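Household robots still slow on laundry and tidying, Rondon trial finds

8 September 2024

A two-armed household robot can empty a basket, wipe a counter and put most small items back where they belong, but it still takes far longer than a person to do it, according to results released by the automation firm Rondon.

The company ran its test through August in a furnished apartment at its Furnival site. The machine, called Nusier, was given 2585 separate chores, most of them small: take a towel out of a basket, move a cup to the sink, pick a sock off the floor, close a drawer. Rondon counted a chore as done only if no person stepped in and nothing was dropped or damaged.

Hard objects with a clear shape went best. Cups, boxes and plastic bottles were handled with few failures. Cloth was the weak point. Of the chores, 900 involved clothing or towels, and the robot needed a person's help in 175 of those. The most common problem was a corner of fabric left behind in the bottom of a container after the robot had moved on to the next step.

Baskets caused trouble of their own. An open weave lets light through and gives the software a busy pattern of strands and gaps to sort out, and the fingers have to work close to the sides without pushing into them. 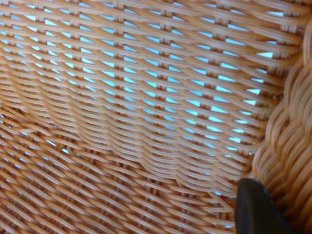

Zulik, which makes shelf-stocking equipment for small stores, was less impressed and said the results matched what its own customers report. In its view a store owner would not pay for a machine that has to be watched, and a robot that needs help with towels at home would need help with bagged goods on a shop floor. The company added that it would like to see the same test run in a place where people are walking around and moving things.

Rondon said it did not dispute that. The apartment was kept quiet during the trial, and the furniture stayed in the same position throughout. A second round is planned with chairs moved between sessions and with laundry left in mixed piles.

Speed remains the other open question. Emptying a full basket of towels onto a bed took the robot 145 seconds on its best run, and folding was left out of the test entirely. Rondon said folding would be added once the pickup step is more reliable.

The firm has not set a price or a sale date for Nusier. It said the full list of chores, including the failed ones, will be posted on its website along with the rules used for scoring.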